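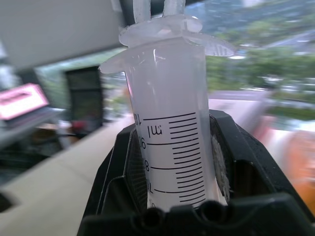 Syringe in the gripper, wrist camera. The 100 ml mark is nearest the plunger head.

Hello all,

On Sunday someone wrote:

> Why do you use such a big syringe? With 10 ml you need less
> force, and the Flelico fingers will not slip on the barrel.
> Also, which pads do you have?

Thank you for the questions. I took the big one so that I do not have to go back to the cup many times. My plan is to move 400 ml of red liquid from one cup to another, and with 10 ml this would be a very long evening.

The pads came from Vasseur. I ordered them in a light colour because the dark ones were sold out. I have not yet measured the grip force.
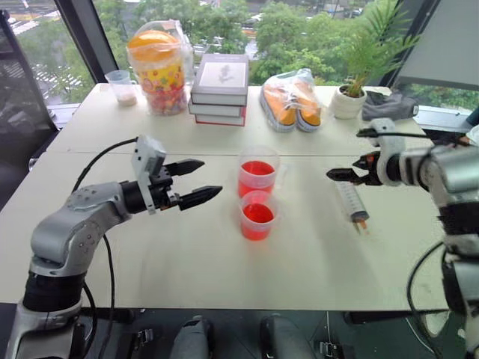

My bigger problem is the cables. I have 2 arms on one table, and when both wrists turn inward I am afraid that a cable will catch on the edge. Did anybody here try the Hilent cable clips? I need 4 of them, but I do not know if they hold on a round link.

I also want to ask which speed you use when one arm holds the barrel and the other pulls the plunger. My Vuketti controller has only slow and fast.

Kind regards from the workshop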